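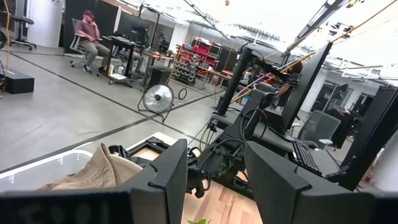

The view from the left wrist, cloth bin parked and ready.

I promised a few of you a post on how we look after the cloth cell, and then I kept putting it off because most of it is cable ties. Kwabena Kyei emailed me last week to ask (fairly politely) whether it was ever coming. So, Kwabena, get a coffee, this one's for you.

If you're new here: the cell is two arms on one platform, a bin of fabric in front of them, and a folding routine that I've been fussing with since December. We call it Dustwood, after the first box of motors it ever got, which had that stenciled on the side. The arms pick a piece of cloth out of the bin, shake it flat-ish and fold it. When everything is lined up it's lovely to watch. When it isn't, you get a sort of burrito.

Fingers first, as they take the most abuse. They're big flat black plates that come in to an angled tip, and the tips are the only bit that really matters for cloth. If one tip sits even slightly forward of the other, the fabric rolls out sideways as the gripper closes. So every morning I close them on a strip of printer paper and tug. If the paper tears before it slides, great. If it slides out from one corner, I loosen the two screws at the back of that finger, close the gripper gently so the plates find each other, and tighten up again while they're still touching. I used to do this with the gripper open and a ruler. Please don't, I lost a whole summer to that ruler.

Also, clean them! Cloth leaves a fine fuzz on the plates that you can't see until you wipe a finger across, and then it looks like the inside of a dryer. Alcohol wipe, both faces, let it dry. I do it at lunch and again before I go home.

Next, the wrist camera. It looks straight down between the fingers, so you always have both plates in view, and that makes a very handy check. I keep a saved picture from a good day and flip between that and the live view. If the gap between the tips has moved over, either the camera has been knocked or a finger has, and the paper test tells me which. Kwaku Opoku wrote me a little script that does the flipping for me, which he named Favuver for reasons he won't share. It's forty lines long and I use it more than any software I've ever paid for.

Now, the cables. Oh, the cables.

Look at the arm in the middle there and you'll see what I'm up against – white ones, black ones, hoses, all bunched up around the wrist. Every one of them needs to move when the wrist moves, and none of them want to move the same way. Our worst stretch was a fault that showed up only when the arm reached over to the far side of the bin. The log would fill up with dropped messages (2459 of them on the worst day, I saved the file), and then the arm would come back to the middle and behave like an angel. I swapped the camera. I swapped the hub. I reinstalled things I had no business reinstalling. It was a connector being pulled, just a hair, at full reach.

What I do now is boring and it works. With the power off, I move the wrist by hand to both ends of its travel and watch each cable in turn, all the way along. Any cable that goes tight gets more slack before the last tie, and any cable that flops into the path of the fingers gets less. Ties go on loose, then I do the whole movement again, then I snug them. Never pull a tie down hard on a hose. I pinched one that way and spent an afternoon blaming the valve.

The connectors at the wrist get a small loop and a tie of their own so the pull lands on the tie and the plug never feels it. If you take one thing from this post, take that loop. Then I write the date on a bit of tape and stick it to the post. The current one says 2019-09-08, so you can tell I've been good lately.

The bin is the part that visitors never ask about, and I probably spent longer on it than on the arm. It's a translucent white plastic one with a raised rim, and the rim is a blessing and a pest. Cloth hanging over the edge is easy to grab, so I drape a fold of it over on purpose when I load up. But if a fingertip comes down on the rim itself, you've just knocked your nice alignment out and it's back to the paper strip. I raised the lowest pick height by the thickness of a folded towel and that mostly cured it. The bin also likes to creep across the table over a long run, a tiny bit with each tug. Four dabs of removable putty underneath, fresh each week.

Bright light is the other thing. Our ceiling is white and the lights are strong, and pale cloth goes nearly blank on camera if you leave the exposure on automatic. The arm reaches for a fold that turns out to be glare. I fixed the exposure at a setting that looks too dark to me and just right to the software, and I haven't touched it since. Beige and cream are still the hardest. Grondo, the older of our two folding programs, gives up on cream completely and sort of hovers.

So a normal day goes paper test, camera check, one slow run with my hand near the stop button, then up to speed. The slow run is 70 picks if I've changed anything on the wrist and far fewer if I haven't. Last week we got to 386 folds between stoppages, our best yet, and the one that ended it was a sock that somebody had dropped in the bin. No idea. It wasn't mine.

Still on my list: a proper cable sleeve for the forearm (I have a sample from Mahama on my desk and it's a bit stiff, but it might soften up), new pads for the fingertips, and a second saved picture for the right wrist, which I keep forgetting to take. Kwaku wants to try thinner fingers too. I'm nervous about those, mainly because I only just got these ones straight.

If you run something similar and you've found a tie that holds on a hose without pinching, leave me a comment with the name of it. I've tried the hook-and-loop kind and they pick up fuzz like you wouldn't believe.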